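Minutes, Trotitz bar cell upkeep — notes by Bernice Baidoo

Hi all, my notes, fix whatever I got wrong! We started with the two arms.

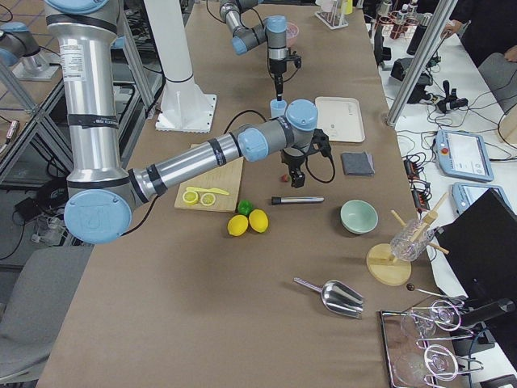 Last changed: September 4, 2020

Tetteh wants the gripper bolts checked every 20 shifts. Agreed, and I'll do the sheet.
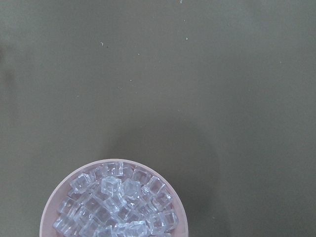 Clear cubes in the pink bowl, close view

Brondus quoted up to 2000 for a new wrist cable — we all winced. Parked it. 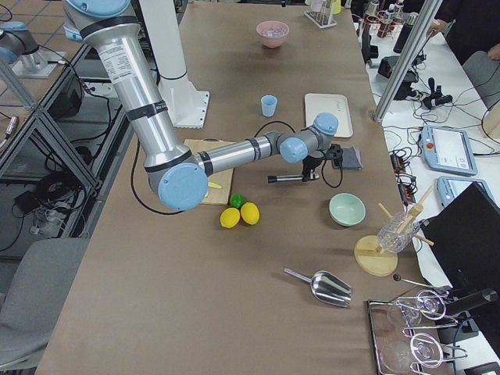
Cable loop at the wrist

Sellside still owes us the seal kit from July (order 1044), so I'm chasing them again. 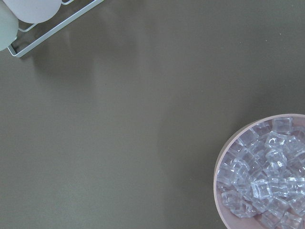 Grease goes on the elbow joints next, and program 51 stays locked till that's done.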